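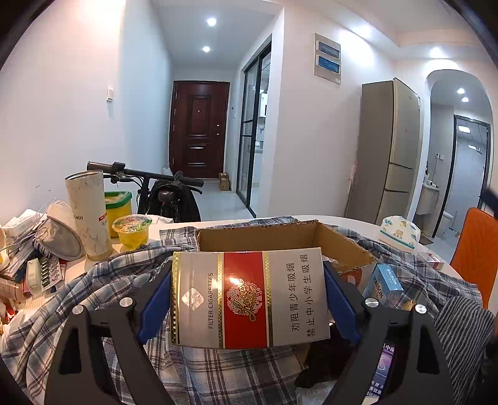
Cartouche de cigarettes à filtre, bande rouge et liserés dorés, mentions en chinois sur le côté droit.

Ticket 3309 – Étiquettes prix sans accents ni idéogrammes après mise à jour
Produit : Flosineck Caisse, module Étiquettes
Site : boutique Hunton, terminal 2
Ouvert par : Andor Csonka
Priorité : normale
État : résolu

Description
Depuis la mise à jour de juin, les libellés d'articles s'impriment mal sur l'imprimante du comptoir. « Café moulu » devient « Caf? moulu ». Pour les articles importés, dont le libellé secondaire est en chinois, toute la deuxième ligne sort en petits carrés. À l'écran, la fiche article est correcte. Le code-barres passe bien.

8 h 40 – Support
Bonjour, merci de nous indiquer si le terminal 1 est touché et de lancer une page de test depuis Outils > Imprimante > Jeu de caractères.

9 h 15 – A. Csonka
Terminal 1 correct, même modèle d'imprimante. Sur le 2, la page de test affiche « CP437 ». J'ai redémarré la caisse et l'imprimante, pas de changement.

9 h 50 – Support
Le terminal 1 est en UTF-8. La mise à jour a remis le profil d'impression par défaut sur le terminal 2. À faire :
Fermer la session de vente.
Paramètres > Étiquettes > Profil, choisir « Triantafyllou 18 » (police qui contient les caractères chinois).
Encodage : UTF-8.
Enregistrer, puis vider la file d'attente avant de réimprimer.

10 h 30 – A. Csonka
Les accents sont revenus. Le chinois s'imprime aussi, mais la deuxième ligne est coupée à droite sur les libellés longs.

10 h 45 – Support
Passer la taille de la ligne secondaire à 8 points et cocher « Retour à la ligne automatique ».

11 h 20 – A. Csonka
C'est bon, j'ai réimprimé tout le rayon. Est-ce que le profil va encore sauter à la prochaine version ?

11 h 35 – Support
L'anomalie est transmise au développement. En attendant, exportez le profil (bouton Exporter, même écran) et gardez le fichier sur le poste. La boutique de Grirkusbridge a reçu la même consigne. Ticket clos.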